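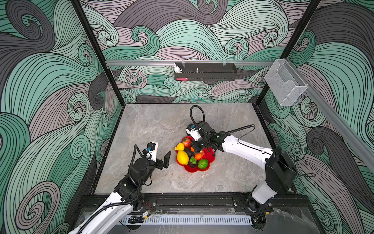

**gravness_ops** · 11/28/25
ok so we're at 600 demos on the fruit plate task. left arm mostly parked, right arm picks. policy is fine on the lemons, bad on the strawberries, keeps closing too high. more demos or better demos??

**cunham4**
better. 600 is plenty for one plate. how many operators

**gravness_ops**
2. me and Vilja Hakala. she's way smoother than me tbh

**drenine**
Disagree w/ cunham. It's always the same red plate in the middle, right? Red strawberry on red plate, your wrist cams get nothing to work with. Move the plate. Swap the plate. Then another 600.

**cunham4**
another 600 lol. do you pay their hours

also the walls are already super busy, swirls everywhere, you want MORE variety?

**drenine**
walls never change so the model just learns the walls. busy isnt varied

**vhakala**
Vilja here. I went back thru the October batch, I come in from the side on strawberries and he comes straight down. Same label on both. Thats the problem imo, not the plate

**gravness_ops**
ouch. fair

**cunham4**
told you. pick one aproach, toss the rest

**drenine**
Or keep both and tag by operator, Väisänen's loader takes an extra field. Still say move the plate.

**gravness_ops**
tagging tonight, retrain after. will try 4 plate spots too so drenine stops yelling. avocados are a whole other thread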